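The year of the tablecloths

My grandmother had a rule that a table should never be seen without something on it. A cloth, a runner, a newspaper at the very least. I grew up thinking a bare table was a bit like a person answering the door in their vest, and I carried that belief through three rented flats and one very small house before I ever thought to question it.

So when we moved to Dulthorpe in January, with the rain coming in sideways and the van two hours late, the first box I opened was the one with the tablecloths in. I had 21 of them. I know this because my friend Zawadi Masanja made me lay them all out over the banisters and say out loud which ones I had used in the past year. The answer was four (and one of those was the Christmas one, which she said should only count as a half).

I have been trying to get rid of things ever since, and I want to write a little about how slow it is, as most of what I read on the subject seems to be by people who did it in a weekend with a roll of bin bags. I did the linen first. Then the kitchen drawers, then the shelf of jars I was keeping for jam, although I have made jam once in my life and it set like glue. Fourteen jars went to Erasto up the road, who does make jam, and a very good one too, and he has already brought two of them back full!

The hard part was the table. I took the cloth off one evening to wash it and simply didn't put another one on. I walked past it for days feeling I had forgotten something. Kiprono said it looked bigger, and then he said the whole room looked bigger, and then he went quiet and started looking at his bookcase in a worried sort of way. 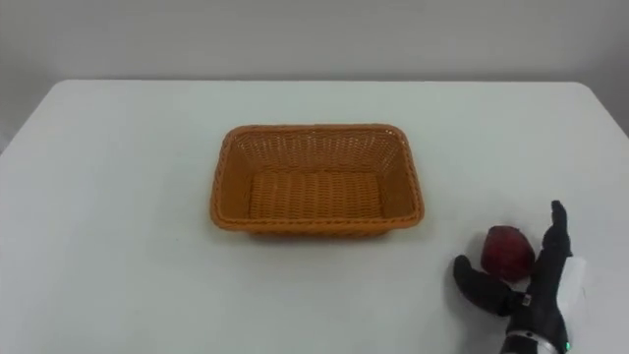 White table, woven basket, and no cloth.

I won't pretend I've become a tidy person. There is a cupboard under the stairs that I open with one foot braced against the door, and I still have my mother's sewing patterns, all 160 of them, most in sizes that nobody in this family has been since she was at school. Those are staying. I tried to sort them one wet afternoon and got as far as a pinafore dress she made me when I was six, with the pins still rusted into the tissue, and that was the end of sorting for the day. I made a pot of tea and rang my sister instead and we talked until it got dark.

As for the cloths, I kept five in the end. The rest went to the church hall at Stondirside for their teas, and when I went along last month there was my old blue check one with the scorch mark, under a plate of flapjacks, looking very much at home. I had two pieces and said nothing to anyone.

Next is the loft, which Kiprono says we should leave until it's cooler. I haven't argued.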